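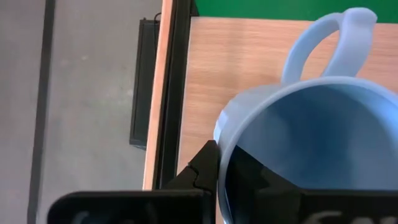
Last changed in March, at 14:20

Sterna (teaching method)

Sterna is a method for showing a robot arm a task by hand or by remote control. It was developed at the Sirnness workshop and is used mostly for simple table work, such as picking up a mug, turning it, or putting it on a shelf.

Method

A person first guides the arm by hand, holding it near the wrist – this is called the slow pass. After that the same task is shown by remote control, with a pair of handles named Dagdag. The person watches the view from a small camera at the wrist, where the gripper fingers and the object are seen together from close by. With a mug, the fingers are usually brought to the rim, one on each side of the wall, and the handle is left free.

Each showing is saved with the positions of the joints and the opening of the gripper. A showing in which the object falls is kept also, but it gets a separate mark.

Collections

The first collection, Arnen, contains 318 showings of 4 tasks. Of these, 284 were made by remote control and the others by hand. The mug task is the largest part, with 124 showings.

Limits

Guiding by hand is easy to learn, but the arm of the person can cover the object from a fixed camera. Remote control does not have this problem, although new users often close the gripper too early, as they do not feel the contact. Later versions of Dagdag give a light vibration in the handle when the fingers touch something.

See also: Dagdag, Arnen collection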